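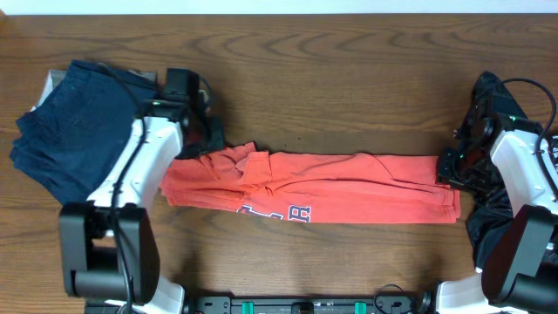
Ticket 2364 – Printed garments will not stay folded, left side bunches

Status: Closed
Opened: 05/03/2020
Opened by: Domnica Cozma, Kastitz shop
Assigned to: Radu, packing support
Category: Folding and packing / soft goods
Priority: 2
Stock affected: red garments with block lettering, navy and white print

Problem as reported

The red ones with the block letters are coming off the table uneven. We fold to a long band first, then fold the band in to get the packet. At the band stage the right side is flat and the left side is not. There is a flap that stands up left of the middle and wrinkles run out from it. When we fold it into the packet anyway, the lump ends up inside and the packet is too thick for the Cudley mailer. The flap on the mailer will not seal.

The order is for 400 pieces. 314 are packed and fine. The rest are either not folded yet or folded and rejected. The plain ones from the same supplier gave us no trouble.

We are using the fold card that came with the mailers. Table is the brown wooden one by the back wall.

Reply 1 – Radu

Thanks. A few questions before I suggest anything.

Are the pieces going on the table print up or print down? Which edge of the band is the print ending up on? Are you smoothing before the first lengthwise fold, after it, or both? And has anyone steamed them?

Reply 2 – Domnica Cozma

Print up. The letters end up along the near edge of the band, sideways or upside down depending on who is folding, and the fold goes through the middle of them. We smooth after the fold. No steaming. The steamer is at the other shop until June.

Reply 3 – Radu

I think the print is a good part of it. Printed cloth is stiffer than the cloth next to it and does not want to bend in the same place. If the fold runs through the letters, the layers slide against each other and the extra cloth has to go somewhere. On yours it goes left.

The other thing to look at is the hems. At the right end the lower layer comes out a little past the upper one. That much is normal and will not stop a mailer from closing. Please don't pull the top layer to make the hems match. Pulling from the right shifts the whole top layer and can make a ridge further along.

Please try the following on five pieces and report back:

1. Lay the piece print down and smooth it from the middle out to both ends before any fold.
2. Make the first lengthwise fold clear of the letters. If the card line goes through them, ignore the card line.
3. Hold the left end down with a flat hand while the right side is laid over.
4. If a flap comes up, open that layer back to the crease and lay it again. Pressing on it only sets the wrinkles.
5. Check the long crease with a finger before folding the band in.

Reply 4 – Domnica Cozma

Did five. Four closed in the mailer. The fifth still had a small ridge on the left, and it was the one where we forgot step 3.

Step 2 makes the band a bit wider than the card says. Does that matter?

Reply 5 – Radu

Not for this mailer. The width on the card was set for Mister plain stock, which has nothing on the front to work around. Thickness is what keeps the flap from sealing. A wider band is fine as long as the packet goes in without bending at the corners.

For the ones already folded and rejected – shake them out fully and leave them flat in a short stack before you start over. Refolding on top of the old creases will bring the flap back in the same spot.

Reply 6 – Domnica Cozma

Worked through the rejects first and then the unfolded ones. Leaving them flat helped more than I expected. A few had deep wrinkles and we set those aside overnight under the order binders. They went in the next morning.

All 400 are packed and sealed. I wrote "print down, fold clear of letters" on the card in marker and taped it up at the back wall. Can the printed card be changed?

Reply 7 – Radu

I have asked for a second card for printed stock. Until it comes, keep using your marked one. Send any returns that mention creasing to me and put this ticket number on them.

Resolution

Fold line ran through the printed lettering and the left end was not held during the first fold. Folding order changed for printed pieces. No fault found with the garments or the mailers.

Follow-up: separate fold card for printed stock – open, Radu.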